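How to Clean and Care for a Light Wood Tabletop

Posted November 19, 2020

If you have a pale table, you already know how it goes. A dark one will hide a coffee ring for a week, and a pale one shows you every fingerprint by lunchtime. We have had ours since we moved to Urkstead, and between breakfasts, bill paying, seed catalogs and one very long jigsaw puzzle, it has been through a lot. I've had a few emails asking how I keep it looking decent, so I'm finally writing the whole routine down (it is longer to read than it is to do, I promise).

What you'll need

Two soft cotton cloths, old T-shirts are perfect
A small bowl of warm water
Mild dish soap, just a drop or two
A soft brush for crumbs
A plastic scraper or an old library card
A dry towel

I used to buy the Grernska wood spray and it smelled lovely, but it left a film on our table that I could write my name in. Plain dish soap has done better for us. If your table came with its own care leaflet, go by that first, and try anything new on the underside before you bring it up top.

Step 1. Clear it all the way off

I mean all the way, and that includes the fruit bowl and the pile of mail. For years I cleaned around the fruit bowl and ended up with a perfect circle of grime that took me most of a Saturday to deal with. Put everything on a chair and sort it out later with a cup of tea.

Step 2. Brush, then wipe dry

Crumbs first. Brush them toward you and into your hand, going along the grain, and then go over the top once with a dry cloth to pick up the dust. Grit is what makes those fine little scratches, so please don't skip ahead to the wet part, however tempting it is.

Step 3. Wash with a barely damp cloth

Put your drop of soap in the warm water, dip the cloth and wring it out hard. Then wring it again - it should feel cool in your hand and not leave any water on your fingers. Wipe in long strokes from one end to the other, following the grain even where it bends. Do a section at a time and rinse the cloth as you go.

For dried-on spots like oatmeal or glue, lay the damp cloth over the spot for 5 minutes, then nudge it off with the plastic scraper held nearly flat. Most of ours come up on the first go. Candle wax is different, and for that I set a bag of ice on top (with a cloth under it!) until the wax goes brittle and pops off.

Step 4. Rinse and dry right away

Take the second cloth, dampen it with clean water, wring it out and go over everything again to lift the soap. Then dry with the towel. Don't leave it to air dry, especially along the edges and any seams, where water likes to creep in.

Step 5. Check it against the light

Crouch down a little and look across the top toward a window or lamp. Smears show up in the shiny part, so move your head until the bright patch slides over the area you want to check. If you spot a streak, buff it with the dry towel and look again. 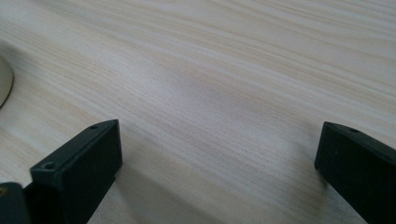
Pale wood with its fine grain and a soft shine in the middle.

How often?

We brush ours daily, wash it every 7 days or so, and wipe up spills when they happen. Every February I also pull the table out and do the legs and the underside, and I am always a bit ashamed of what I find there.

A few odds and ends

Felt pads under lamps and vases are worth every penny. So are coasters, if you can get your family to use them. Turn table runners now and then, or move them, so the wood underneath doesn't end up a different color from the rest. Keep bleach and scouring powder well away, and the green side of the sponge too.

Next month I'll try to get to the chairs.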